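Incidencia 361 · Taller compartido Clollar
Categoría: Brazos y pinzas > Calibración

Abierta por Ward Postma. El brazo derecho pierde la referencia de altura al acercarse a la cubeta amarilla. Pasa en 3 de cada 64 ciclos, siempre con el programa Segers. El izquierdo no falla.

Marzo, 18:40. Cambiado el cable del encoder de la muñeca. Sigue igual. Repito con la cubeta en el centro de la mesa y los paquetes a los lados.

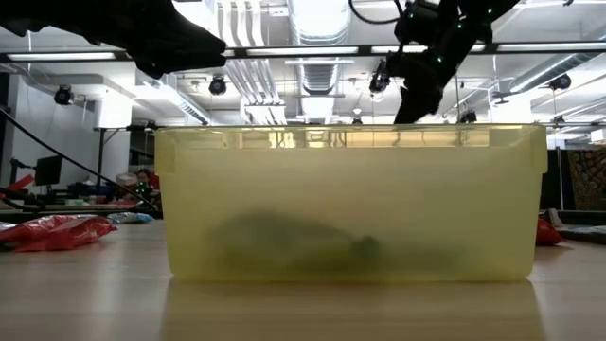 Los dos brazos junto a la cubeta; pinza derecha justo encima y detrás del borde.

19:15. El cero de la muñeca estaba desplazado 2 mm en el archivo de configuración. Corregido y recargado. Falta pasar la serie completa antes de cerrar.

Estado: en observación.

Incidencias relacionadas
- Valtine: el controlador no arranca en frío
- Soporte Stomley con holgura en la base

Contacto | © Taller Clollar | Volver arriba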